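Trellora

Trellora is a Vietnamese restaurant group with 4 locations, founded by the cook Lụa Quan and her business partner Kiều Thân. It is known for regional noodle soups, grilled pork dishes and a fixed-price family menu served in the evening. The original restaurant, which operates under the name Âu, remains the largest of the group and has 127 seats.

History

Quan and Thân opened Âu in a former furniture showroom at the end of a shopping strip. The first menu was limited to soups and rice plates and was offered only at lunch. Evening service was added in April of the following year, after the kitchen had been enlarged and a second grill installed. The Trellora name was adopted when the partners opened their second location, and it now appears on menus and receipts at all of the restaurants, including the original.

A takeout counter named Tileo operated for two years beside the second location. It closed when its lease ended, and its baked goods were moved to the main menu.

Menu

The kitchen prepares its beef and chicken broths overnight. Noodle soups are served until 3 p.m., after which the menu changes to shared dishes, including clay pot fish, lemongrass pork, stuffed squid and morning glory with garlic. Broken rice is available throughout the day. A vegetarian broth made with daikon, corn and dried mushrooms was introduced at the request of regular customers and has its own section on the menu.
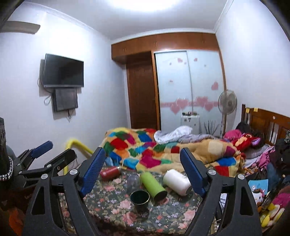
Drinks include iced coffee, salted lime soda and several kinds of hot tea. The restaurants do not hold liquor licenses. Guests may bring wine or beer for a small fee per bottle.

Service and seating

Reservations are accepted for parties of six or more. Other guests are seated in order of arrival, and tables are held for ten minutes. Evening meals from the family menu are limited to 90 minutes during busy periods, a rule that has drawn complaints from some diners. Âu also has a private room, the Clasard Room, which is used for weddings and anniversary dinners and must be booked with a deposit.

Reception

Local reviewers have generally praised the broths and the grilled pork, while describing service at the newer locations as uneven. Noise in the main dining room at Âu has been a frequent criticism. Ceiling panels were later added over the center tables. The menu at the fourth location is shorter than at the others and does not include clay pot dishes.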